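Kanum Boards - Questions I Get Asked a Lot

I make and sell maple cutting boards out of a one-car garage, and I answer the same handful of emails every week, so I finally typed them all up.
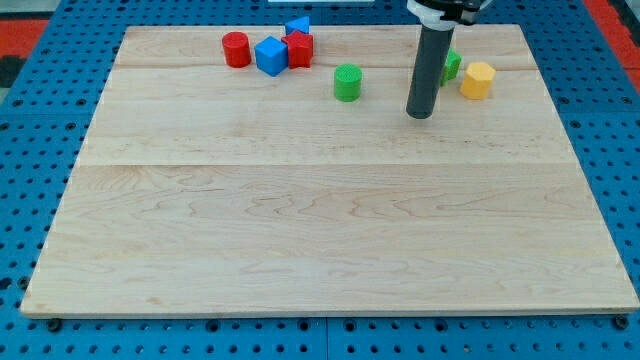
Maple board, glued up from strips, with a few colored blocks along the far end.

Are the seams a problem?

Nope! Every board I make is glued up from strips, and you'll be able to see where they meet if you look for it. A single wide plank moves a lot more with the seasons (mine used to cup like potato chips), and a glued board stays much flatter. If you can ever fit a fingernail into a seam, email me, that one's on me.

Why maple and not something darker?

I like it, mostly. It's hard enough to take daily chopping but it won't chew up your knives, and the pores are small so it cleans up easily. I did a run of walnut one winter and they were gorgeous, but the wood cost me so much that I'd have had to charge silly money. I may try it again.

How do I wash it?

Hot water, a drop of dish soap, a sponge. Rinse it, wipe it, stand it on its edge until it's dry on both sides. Please don't put it in the dishwasher. I know, I know, the last one you had survived the dishwasher for years. Mine won't.

What oil should I use, and how often?

Food-grade mineral oil from the drugstore. Once a week for the first month, then whenever the board starts looking chalky. Flood it, leave it overnight, wipe off what's left in the morning. I also sell a little tin of oil and beeswax called Flaleck for 13 dollars, and it smells nice, but the plain stuff works fine and I'd sooner you used that than nothing.

Can I use olive oil?

It goes rancid. You'll notice around the same time your guests do.

My board has gone fuzzy. Is it ruined?

It's just raised grain - the fibers swell the first few times wood gets wet. Let it dry all the way, go over it lightly with 220 sandpaper in the direction of the grain, wipe off the dust and oil it. Takes ten minutes, and usually you only have to do it once or twice.

How do I get rid of onion smell?

Coarse salt and half a lemon. Scrub, let it sit a few minutes, rinse. Garlic is more stubborn and may need a second go.

What sizes do you make?

Two. The Prirkik is 13 by 22 inches and the Roussel is smaller, for apartments and people who mostly slice bread. I get asked for custom sizes a lot and I've done a few, but my clamps only open to 31 inches, so don't dream too big.

How much is shipping?

Free if you spend over 50 dollars, which either board will do by itself. Lower 48 only for now, sorry!

When will mine get here?

I build in small batches, so it depends when you catch me. Two weeks is normal. In December it's longer, and I stop taking holiday orders at the end of November.

Can I return it?

Sure, within 31 days, as long as you haven't cut on it. Email me first and I'll send you the label.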